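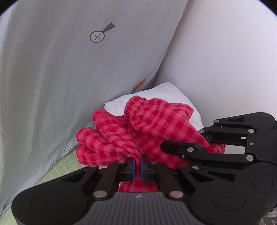
From: Mavis Kowalczyk
To: Timdale docs list
Subject: Re: Re: wind noise on the accordion interviews

On a bright morning in September, Ileana Bogdan wrote:

> Hi all, I've been through the porch interviews for the Ursu film and
> the wind is bad on nearly everything after lunch. The lav was under
> his shirt and you can still hear it. Worse when he plays, as the
> bellows rub the cable. I have tried the Skunomier plug-in at the
> default setting and it makes him sound like he is talking into a
> sock. Is there any point in going on with this or do I drive back
> up there and ask an 80-something man to tell me about his brother's
> funeral again? Also does anyone have a spare recorder, mine eats
> batteries.
> Ileana

Ileana,

Don't drive back. I did that once with a fiddle maker and the second telling had jokes in it.

Defaults on Skunomier are set by someone who hates the human voice. Pull the reduction down to 3, run it, then run it again on the result at 2. Two light passes leave more of the consonants alone than one heavy one. Do a low cut before any of that. Most porch wind lives down where he isn't, unless he's a lot deeper than he was at the fundraiser.

For the bellows rub I have no magic. What did you have on the camera mic? If it was pointed anywhere near him, use that under the playing and keep the lav for talk only. The sound will change between the two, so lay a bed of porch underneath both and fade it in early. You did record room tone. Please tell me you recorded room tone. If not, there are usually a few seconds before people start answering, while they look at you and wonder why they agreed to this, and you can loop those if there isn't a bird in it. A bird every four seconds is how I got my only laugh at the Brekeck screening.

The funeral story I'd leave almost untouched. People forgive wind if they want to hear the next sentence.

On the recorder: I have the old gray one, which also eats batteries, but I've got a wall adapter that fits it. No good on a porch, I grant you. The left input crackles if you look at it, so use the right. It's at my place, come any time after 4.

Separate matter for everybody: the shared drive is full again. There are 3,947 files in the folder called "temp" and I'd bet 700 of them are the same parade. I'm moving mine off tonight. If the parade is yours, you know what to do.

Mavis

PS Ileana, what was the tune at the end of the second tape, the slow one? It's been in my head since you played it and I only have the first half.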